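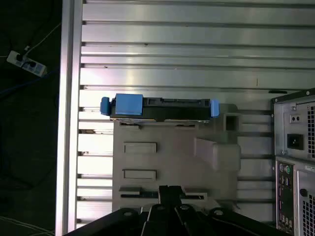
기술 인터뷰 | 배수·위생설비

개인하수처리시설의 블로어 관리, 소리보다 압력을 먼저 본다

2024-01-16

소규모 오수처리시설에서 고장 접수가 가장 많은 부위는 탱크 본체보다 송풍 계통이다. 단독주택과 펜션, 소형 음식점의 접촉폭기식 처리시설을 유지관리하는 업체 Prarnell의 현장 기술책임자를 만나 블로어와 산기관 점검 방법을 들었다. 회사 방침에 따라 이름은 싣지 않는다.

Prarnell이 현재 관리하는 시설은 111개소다. 이 가운데 54개소가 다이어프램식 블로어를, 나머지가 로터리식을 쓴다. 기술책임자는 두 방식의 고장 양상이 다르다는 점부터 짚었다. "다이어프램식은 고무막이 찢어지면 보호 스위치가 걸려 멈춥니다. 멈추니까 발견이 됩니다. 로터리식은 베인이 마모돼도 계속 돕니다. 풍량은 줄었는데 모터 소리는 그대로라서 사용자가 모르고 몇 달을 지나갑니다."

그래서 점검 때는 토출 배관의 압력부터 잰다고 한다. 기준값은 시운전 당시 기록해 둔 압력이다. 토출 압력이 기준보다 높으면 산기관 막힘이나 배관 내 응축수 고임을, 낮으면 배관 누기나 블로어 자체의 성능 저하를 의심한다. 기록이 없는 시설은 산기관의 설치 수심으로 정수압을 계산하고 배관 손실을 더해 임시 기준을 잡는다.

"수면에서 거품이 올라온다고 정상이라고 판단하면 안 됩니다. 한쪽 산기관이 막히면 다른 쪽으로 공기가 몰려서 오히려 거세게 끓는 것처럼 보입니다. 폭기조 전체에서 기포가 고르게 올라오는지를 봐야 합니다."

산기관 청소 주기를 묻자 그는 일률적인 숫자를 제시하지 않았다. 유입수에 유지분이 많은 음식점은 주기가 짧고, 주택은 길다. 다만 압력 기록이 세 번 연속으로 상승하면 수치가 허용 범위 안에 있어도 인양해서 확인한다는 내부 기준을 두고 있다. 인양한 산기관은 표면 슬라임을 저압수로 씻어내고, 멤브레인식인 경우 경화와 균열을 손으로 눌러 본다. 고압 세척기는 멤브레인의 미세공을 벌려 놓기 때문에 쓰지 않는다.

블로어 설치 위치도 수명에 영향을 준다. Lamel 지구의 한 펜션에서는 블로어를 탱크 맨홀 바로 옆 함체에 넣어 두었는데, 흡입 필터가 습기를 먹어 반복해서 막혔다. 함체를 건물 벽 쪽으로 옮기고 환기구를 낸 뒤로 필터 교체 간격이 길어졌다. 배관은 길어졌지만 관경을 한 단계 키워 손실을 상쇄했다. "블로어는 수면보다 높은 곳에 두는 게 원칙입니다. 낮은 곳에 둘 수밖에 없으면 역류 방지 밸브를 넣고, 배관을 수면 위로 한 번 올렸다가 내려야 합니다. 정전 때 물이 배관을 타고 내려오면 모터까지 갑니다."

타이머 운전에 대한 의견은 조심스러웠다. 전기요금을 줄이려고 간헐 운전을 원하는 사용자가 적지 않지만, 접촉재에 붙은 호기성 미생물은 용존산소가 끊기면 탈리되기 시작한다. 그는 설계 단계에서 간헐 폭기를 전제한 시설이 아니라면 연속 운전을 유지하라고 권한다. 장기간 비우는 별장도 마찬가지다. "사람이 없으니 끄고 가겠다는 분이 많습니다. 그러면 다시 왔을 때 미생물이 회복될 때까지 처리가 안 된 물이 그대로 나갑니다."

Prarnell은 지난해 10월부터 Qian이라는 자체 점검 기록 양식을 쓰고 있다. 토출 압력, 모터 전류, 폭기조 용존산소, 침전조 스컴 두께를 한 장에 적고 직전 값과 나란히 비교하는 구성이다. 전류값을 넣은 이유에 대해 그는 "압력만으로는 누기와 마모가 구분되지 않을 때가 있다"고 설명했다. 같은 기종의 정상 전류와 견주면 판단 근거가 하나 늘어난다. 측정은 전원 투입 직후를 피하고, 운전이 안정된 뒤에 한다.

Fonder 마을의 공동 처리시설 사례도 나왔다. 방류수에서 냄새가 난다는 민원으로 방문했는데 블로어와 산기관은 모두 정상이었다. 원인은 침전조에서 폭기조로 슬러지를 되돌리는 에어리프트 배관의 막힘이었다. 반송이 끊겨 침전조 바닥에 쌓인 슬러지가 혐기 상태로 부패하고 있었다. "공기 계통을 점검한다고 하면 다들 폭기조만 봅니다. 에어리프트도 같은 블로어에서 공기를 받습니다. 분기 밸브 개도를 표시해 두지 않으면 누가 건드렸는지도 알 수 없습니다." 이후 이 시설의 분기 밸브에는 유성 펜으로 기준 위치를 그어 두었다.

현장에서 자주 보는 오조작으로는 맨홀 위 적치를 꼽았다. 화분이나 평상이 올라가 있으면 점검이 미뤄지고, 뚜껑에 설계 이상의 하중이 걸린다. 예전에 직원이 400 mm 점검구를 열려고 자재를 옮기다가 뚜껑 테두리의 균열을 발견한 일이 있다고 한다. 균열 틈으로 빗물이 들어가면 유입 수량이 늘고 체류시간이 짧아진다.

사용자가 직접 할 수 있는 일을 묻자 그는 흡입 필터 청소와 운전음 확인 두 가지로 한정했다. 필터는 전원을 차단한 뒤 꺼내 먼지를 털고, 물로 씻었다면 완전히 말려서 끼운다. 맨홀 내부 작업은 황화수소와 산소 결핍 위험이 있으므로 뚜껑을 열고 고개를 넣는 행동도 하지 말아야 한다. 내부 청소와 산기관 인양은 가스 측정기와 환기 장비를 갖춘 업체에 맡기면 된다.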